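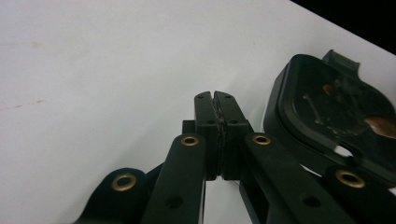
Jarkholm Youth Basketball: progress report to the Le Roux Fund, first half of season

Prepared by Kekeli Akolgo, programme lead. Figures checked by Dinesh Negi.

1. Position against plan

The grant covers court hire, coaching hours and match travel for the under-14 and under-16 squads. All sessions planned from September onwards have taken place except two, lost when the hall at Plirnska was closed for floor repairs. Both will be made up before the end of the season at no extra hire charge.

Registered players across the two squads stand at 67. The target for the full season was 100. Growth has been slower than planned in the under-14 girls' group, where the start time of 4.30 pm is too early for pupils travelling from the outer schools. A later slot has been requested.

2. Results and playing standard

The under-16 boys have won four and lost six of their 10 league fixtures. Three of the defeats were by fewer than five points. Free-throw shooting remains the weakest area and now takes up the last part of every session. The under-16 girls are second in their division with two home games in hand. The under-14 squads play friendlies only and no table is kept.

3. Coaching

Two assistant coaches have completed the first level of their award. A third withdrew after the theory unit and the place has been carried over. Session plans are now written to a common format, so that a coach covering at short notice can follow them.
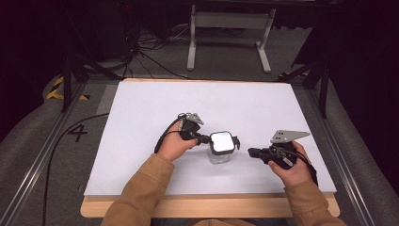 Work at the board.

4. Scorekeeping and records

Match sheets were kept on paper until the end of the autumn fixtures. They are now entered in Juvonik on the evening of the game. Entries from before the change are being added in fixture order, and individual shooting figures should not be compared between squads until this is finished.

5. Spending

Court hire is on budget. Travel is over by £200, owing to the coach booked for the rearranged away fixture. The equipment line is underspent and we ask for permission to move the same sum across. No other changes are requested.

6. Next period

Confirm the later slot for the under-14 girls. Fill the vacant coaching place. Complete the back entry of match sheets. Submit the end-of-season report with attendance by squad.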